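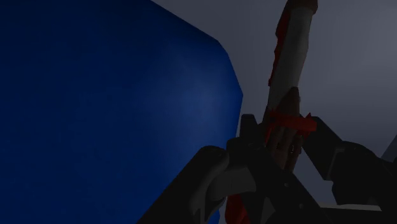

Comparing two grippers in simulation: is my wrist view too dark to be fair?

marblejar
Posted July 2019 in Tosow Help > Arms and Grippers

Hello everyone, and thank you in advance for your patience, because I tend to ramble. I'm trying to choose between the Fustetti gripper and the Maksymiv one, and I've been running both in Witier on the same living room setup so I don't have to buy the wrong one. The arm stands next to a sofa, and the job is to pick up the toy gun without dragging the pillow along with it. I've done 385 runs so far (I know, I know, it got to be a habit!).

My trouble is the close-up camera. The fingers come out nearly black, and I can hardly tell where one part ends and the next begins. The room camera is much easier on the eyes. Should I turn up the lights, or score everything from the room view and forget the close one?
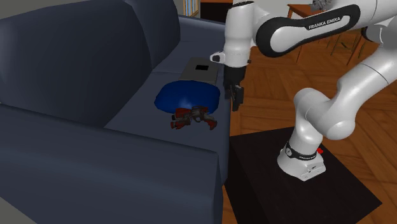 Room camera, gripper empty, toy in front of the pillow

lampandlever

What a nice setup, and please don't throw the close view away! I had the same murky fingers in Witier for weeks. What helped me was adding one soft light behind the camera and leaving the room lights exactly as they were. Then I reran a batch of 102 with each gripper, using the same start poses for both. If you change the lighting halfway through, keep the older runs in their own folder and don't mix the scores, however tempting it is after all that work.

I'd also record the finger opening at every step. Then you have a number to go by when the dark parts run together on screen, and you can save the room view for checking whether the pillow shifted.

oldservo

just turn the brightness up

pinecone_h

Brightening the saved pictures won't bring much back if the shadows are already that deep, so I'm with lampandlever on the extra light. One more thing to check is the mount. My Maksymiv sat 18 mm lower than the Fustetti with the default settings, and I spent a whole April blaming the fingers for bumping the cushion. Match the fingertip height first and then compare.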